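3 March 2019

Read the Droken investor deck again over breakfast, all 63 slides of it, and I still can't say what the company sells. Chips, I think. The word "platform" turns up on nearly every page and the word "customer" hardly at all. Zaltwood put money in back in January, which everybody at work treats as proof of something. Zaltwood also put money into Werkus, and I remember how that went.

The part that bothers me is the benchmark page. Their new accelerator is supposed to beat the old one by a factor of 11. On what? A rendering job they picked themselves, at a resolution they picked themselves, with the old card running last year's driver.
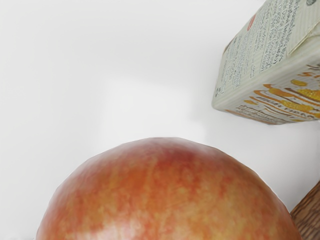 So would I buy one for the office? At that price I'd wait until somebody outside the company has run our kind of job on it, start to finish, and published the times.

Xiomara Boateng wants to order 4 of them now, before the discount ends. I've seen a lot of discounts end and come back a month later under a different name. I told her I'd read the warranty first. It covers the card but not the power supply, and the fan is listed as a "wear part," whatever they mean by that on something this expensive.

Power draw is 186 watts on the spec sheet. There's a footnote, and the footnote says "typical." Our old ones were typical too, and the back room got so warm last summer that we propped the door open with a box of paper.

Called Vaněk in the afternoon to ask about delivery. They had no stock and no date, but plenty of confidence. They offered to put us on a list – I said fine, lists are free.

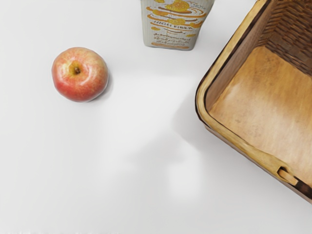
Radek Slanina wrote back this evening that I'm being unfair, that the early boards he tried ran quieter than anything we own, and that every chip company cooks its first chart a little. He may be right about the noise. The second half of his message is a strange thing to offer in somebody's defense.

Asked him for his raw numbers and the driver version. Nothing yet. Need to move the backup job off the old machine before I go in tomorrow, and find the receipt for the last two cards.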